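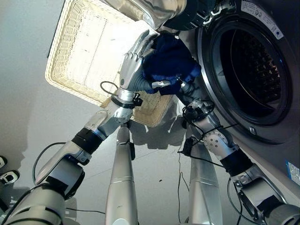 Laundry areas at Netham are inspected once in each quarter against Form 1262, and the findings are entered in the comments column by the inspecting officer. The September inspection covered the ground floor laundry only. Loading and unloading are to be carried out on the clear side of the machine door, using a light woven basket such as the one beside the front-loading washing machine, and dark items such as the navy cloth are to be sorted from whites before the drum is filled.

Section A. Machine and water supply
A1. Machine stands level and does not rock when pushed. Satisfactory.
A2. Door seal free of splits and trapped objects. Satisfactory. Fluff removed from the lower fold at the time of inspection.
A3. Inlet hose dated and within its replacement period. Not satisfactory. Date label missing. Replacement hose to be ordered from Narkon.
A4. Isolating valve can be reached and turned by hand. Satisfactory, though stiff.

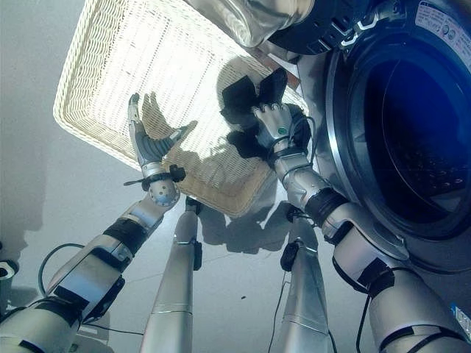

Netham House, Domestic Services Department

Section B. Baskets and handling
B1. Rims and sides of woven baskets free of broken or projecting strands. To be checked by hand as well as by eye.
B2. Baskets filled no higher than the rim. Staff reminded.
B3. Maximum load for one person displayed: 5 kg. Notice present but faded. Reprint requested.
B4. Floor dry at the time of inspection. Satisfactory at 10.15 am.

Section C. Sorting and contents
C1. Pockets emptied before washing. Two coins and a pencil recovered from the previous load.
C2. Dark and trimmed garments turned inside out. Partly satisfactory. See comment below.

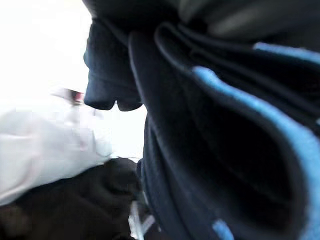

Item C2: dark navy fabric with light-blue trim.

Comment on C2. Contrasting trim is liable to pick up dye from the main cloth. Garments of this type are to be washed at 30 degrees on the Inga programme card, kept apart from towels, and removed promptly at the end of the cycle.

Section D. Cleaning products
D1. Vamitz liquid stored in its original container with the cap closed. Satisfactory.
D2. Stock held does not exceed 3000 ml. Satisfactory.
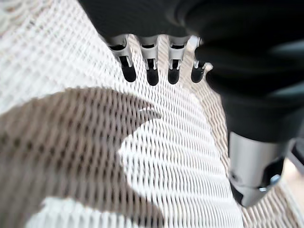 D3. Measuring cup rinsed after use. Not satisfactory. Residue found in the base.
D4. Eye wash bottle in date. Satisfactory.

Actions outstanding: A3, B3, C2 and D3. All 4 are to be closed before the next quarterly inspection and the form returned to the department office.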